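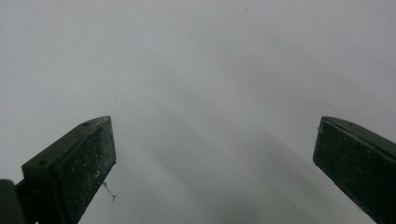
Figure 1. Gripper fingers open over a plain pale surface, with dust and a strand of fibre on the left finger.

Can a two-finger gripper keep house? Project report, Emudcombe, household tasks stream

1. What we set out to do

Our question was whether a simple two-finger gripper can do ordinary house and shop chores well enough that a person would leave it to get on with them. We picked wiping a bench, folding tea towels, putting stock on a low shelf and clearing a table. These are jobs most of us learned before we were ten, which made them easy to judge.

The work followed on from last year's Jinmont project, which looked only at picking up rigid boxes. Boxes went well for them. We wanted soft and thin things in the mix, as most of a house is made of those.

2. Method

Each task was first done by a person holding the gripper by hand, so that we could find out whether the fingers themselves were up to the job. After that the same task was tried under the Plasanora control program. If a person could not do it with two fingers, we did not expect the program to.

We logged 1000 hand-held attempts and 300 under program control. An attempt counted as a pass if the item ended up where it was meant to go and nothing else on the bench was moved. Time was written down but did not decide a pass.

Most sessions ran from September onward. We changed the shelf height once, early on, and threw out the results from before the change.

3. Results

Shelf stocking was the best of the four. Cartons and tins passed nearly every time by hand and most of the time under the program. Small jars with a smooth lid were worse.

Table clearing was mixed. Cups were fine if the handle faced the gripper. Plates were poor, as the fingers could not get under the rim without pushing the plate along. By hand, we learned to push the plate to the edge of the table and take it from there. The program never did this.

Tea towels were the weakest. Under program control we had 18 passes in total, all of them on the thickest towel. The usual failure was that the fingers closed on both layers when they should have taken the top one.

Wiping gave a pass rate we do not fully trust. The bench was marked as clean or not clean by eye, and two of us marked the same bench differently more than once.

4. Dirt on the fingers

We had not planned a section on this. The inner faces of both fingers in Figure 1 are speckled with fine pale dust, and a thin strand hangs just below the tip of the left one. Those inner faces are the parts that do the holding, so we think dust matters more there than anywhere else on the tool. The Manríquez grip notes suggest wiping the faces between tasks. We only took this up late in the project and cannot say how much it changed the results.

A person doing chores rinses their hands without thinking. Any machine doing the same work would need some step like that built in, and it should be counted in the time for the job.

5. Discussion

On our results, shelf work with rigid items is close to usable. Cloth is not. The hand-held trials did better than the program on every task, so a fair part of the gap is in the control and not in the fingers — though no amount of control helped with plates flat on a table.

Cost was outside our scope, but the parts budget of 2000 dollars was enough.

6. Further work

Test softer finger pads on the towels. Use a proper measure for wiping, such as a weighed amount of flour before and after. Clean the fingers on a fixed schedule from the first session, and record when it was done.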